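Setting Up a Dining Corner
Handout 6: table, chairs and what goes between them
Furnishing Small Rooms, Skadeck Evening Programme

Welcome back! Last time we dealt with beds and wardrobes, which mostly stand still once you have put them down. Dining furniture is much more fun, since everything except the table moves several times a day, and the room has to cope with all of it. Bring your floor plans again, and a soft pencil.

Start with the chair

Almost everyone plans a dining corner from the table outwards. Try it the other way round this week. Draw a chair pushed in, then the same chair pulled out with a person half standing up from it, and look at how much floor that second drawing eats! In our worked plan (the Hamel flat, sheet two in your folder) the room is 335 cm wide, and a table that looked modest in the shop left one side of it almost unusable.

Do both drawings for every seat. The chair nearest the kitchen door is the one people get wrong, and the one that gets bumped.

Chair backs

I could talk about chair backs all evening, so I will try to keep this short. A solid back makes a small wall. Four of them round a table make a box, and in a little room you feel it straight away. Slats and spindles let you see through to the floor and the wall behind, so the same number of seats looks lighter. They do collect dust between the bars, and you will want a narrow brush.

Height matters too. A tall back is lovely to lean on after a long meal but it draws a line across the room, particularly when you look in from the doorway. Sit down on the floor and then stand up again before you decide. The chair changes completely.

Cushions: pale ones look wonderful against dark wood and show every drop of soup. Choose a cover that comes off. Ties at the back corners stop a thin pad from sliding, and they are easy to sew on yourself if you have the patience.

Where one floor meets another

Plenty of homes have a hard, smooth floor in the hall or kitchen and wood where people eat. Keep the whole dining group on one side of the join, including the pulled-out chairs. A chair leg that catches on a strip each time somebody sits down will loosen the strip and, sooner or later, the leg. Mark the join on your plan as a line, and treat it as you would a wall.

Felt pads go under every leg that stands on wood. Check them in August when the windows are open and the grit comes in.

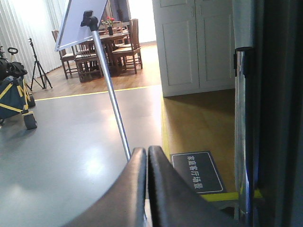 Should flowers stay on the table during a meal?
Keep them if people can see each other over the top; otherwise move them to a sideboard until the plates are cleared. A small, heavy vase is less likely to be knocked over than a tall, light one.

Colour is the cheapest thing you can add to a dining corner, and I do love red against brown wood — it warms up the whole end of a room. One bunch is plenty. Leave the table otherwise bare between meals and the wood does the rest.

Costs for the worked plan

Table, Fledero range, second-hand: 585
Full set new, table and four chairs, Drondetti: 1688
Cushion covers, felt pads, thread: not priced, please find your own

Both figures are the ones we used on the plan, delivery left out. Compare them per seat before you get excited about either.

For next time

Measure your own table, or a friend's, with all the chairs out. Draw it to scale on squared paper with the door swing and any change of floor marked. Write down which seat people choose first when they come to eat, and have a guess at why. We will pin the plans up and go through them together, starting with the awkward rooms.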